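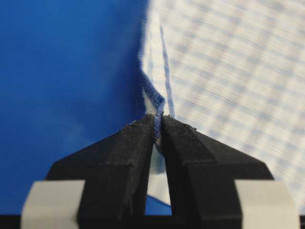
Kernside, Oct 28, 2018

Rules for logging fabric-handling trials: when does a pinch on a folded edge count as a valid grasp?

Posted by Flatwork_Bench in Automation Practice, Standards and Procedures

Our workshop is preparing a written procedure for two-finger handling of light woven cloth. The material is mostly checked cotton with a folded edge, presented on a plain covering. We have 1,016 trials on record, and two of our shifts have been scoring them differently. One shift records a valid grasp as soon as the fingertips close on the edge. The other requires that the edge be raised clear of the surrounding material. We would like to adopt a single rule before the next series begins.

We also request advice on finger wear. Our present procedure says that fingers are to be "in good condition" and gives no further definition. Small scuffs and chips along the facets are common on our sets, and operators disagree on whether such fingers should remain in service. References to house rules at other sites would be welcome.

Tangen_Procedures

The Tangen site has used a written rule on this matter since April. It may be adapted freely.

A grasp is recorded as valid when the following conditions are met.

The folded edge lies between the tips, with the tips closed on it.
The edge stands up from the material around it.
No part of the work surface covering is held together with the cloth.

A kink or bend in the edge above the pinch point does not make the grasp invalid. It is entered in the remarks column, together with any inner fabric showing at the fold. Fraying is entered separately, as a condition of the sample, and should be noted before the trial wherever possible. Fraying recorded only afterward cannot be assigned to the gripper or to the sample with any confidence.

With respect to your two shifts, we recommend that you keep both events. Enter "contact" when the tips close and "grasp" when the edge is clear. The earlier trials can then be rescored without being discarded, provided that the pictures were kept. When we rescored our own archive of 3,876 entries, the most frequent correction was a "grasp" changed to "contact."

Funavton_User_12

We just replace the fingers every 800 cycles and don't argue about it. As for scoring, if it picks up the cloth it's a grasp. I would not write a whole page on this.

Flestico_Line_Safety

The reply above gives a replacement interval without stating a finger material or a cloth type. It should not be copied into a procedure on that basis. At Flestico we inspect every 1,000 cycles and at each change of fabric, and our rule separates the contact faces from the outer surfaces.

Outer facets: scuffs, small chips and light wear along the edges are acceptable. They are to be logged once and compared at the next inspection.

Contact faces and tips: any chip or raised burr that catches a thread is cause for removal. The check is made by drawing a scrap of the same cloth across the closed tips by hand, with the machine locked out. Inspection by camera alone is not sufficient for this step.

Side pads or strips, where fitted, belong on the same inspection sheet. Lifting corners should be pressed down or the pad renewed before work resumes.

I agree with the Tangen wording on the covering. Please add that its color should differ clearly from that of the cloth edge. Blue on blue is permitted under our rule if the two shades can be told apart at the pinch point under normal shop lighting, and the person scoring must confirm this at the start of each series.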